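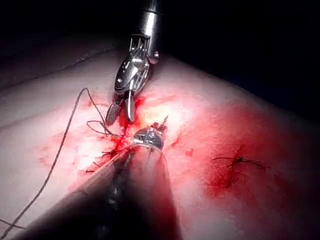 Surgical instruments and a suture thread at a wound site.

NURNERO, 11/14/19 - The hospital in Nurnero has a new parking plan, and residents who have spent the past year circling the old lot will be pleased to learn that it comes with a color-coded map.

Under the plan, which starts next month, patients arriving for day surgery will leave their cars at the Flekow shopping plaza and ride a shuttle to the front entrance. The shuttle will run every 18 minutes. The hospital's notice calls this "frequent."

The old surface lot closed in August so that work could begin on a parking garage. The garage was supposed to be going up by now. What stands on the site at the moment is a fence, a large sign showing what the garage will look like, and a hole that has filled with rain. Kiani, the contractor, blames the soil. The county blames the permits. The permits office was closed for lunch when this paper stopped by, and closed for the day when it stopped by again.

In the meantime, drivers have made do. Cars have turned up on the grass beside the loading dock, in front of the credit union and along both sides of Clestell Road, where parking is allowed on one side only. The town wrote more tickets on that block in October than it did in the nine months before that. A request by the hospital to have its patients' tickets forgiven was taken up by the town council last week, discussed at length, and put off until the council can find out how much money is involved.

Surgery patients have had the worst of it. Many are told to check in at 6 a.m., an hour when the street spaces are already full of the cars of people who work at the hospital. Those people have been asked to park at the plaza too, and have been asked again.

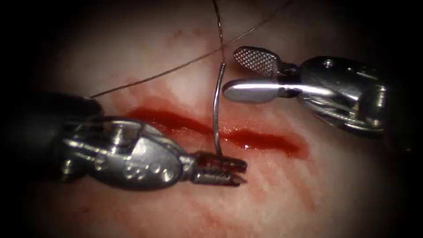

The new plan tries to sort this out with zones. Green is for patients, blue is for staff and yellow is for visitors, who may stay two hours without charge. Anyone waiting on a relative whose operation runs longer than that may walk back to the plaza, move the car from one yellow space to another, and return. The notice does say that moving the car within the same row will not count.

Patients going home after an operation will not be made to ride the shuttle. They can be picked up at the east door, where drivers may wait for up to nine minutes with the engine off. The east door was locked on Wednesday afternoon. A paper sign on it directed people to the west door, where a second sign directed them to the shuttle stop.

Shop owners at Flekow are of two minds. The plaza has had nearly half its storefronts empty since the shoe outlet left, and a steady supply of people with time to kill is not the sort of thing a sandwich counter turns down. On the other hand, the spaces marked green on the map are the ones closest to the doors, and the plaza's regular customers have held strong feelings about those spaces for years. The hardware store has already put out its own cones. They are orange, a color that does not appear on the map.

The shuttle itself will be free. It was going to cost a dollar each way until the hospital priced the fare boxes and found they would take longer to pay for than the garage is supposed to take to build. The bus seats 18 and has a lift for wheelchairs. It will not run on Sundays, when the hospital does no day surgery, or on the morning of the holiday parade, when the route will be blocked by the parade.

Hospital officials say the arrangement is temporary. The same word appeared on the map for the last parking plan, a few framed copies of which still hang in the main lobby.

Maps of the new zones can be picked up at the front desk. Parking for those coming to get one is in the yellow zone.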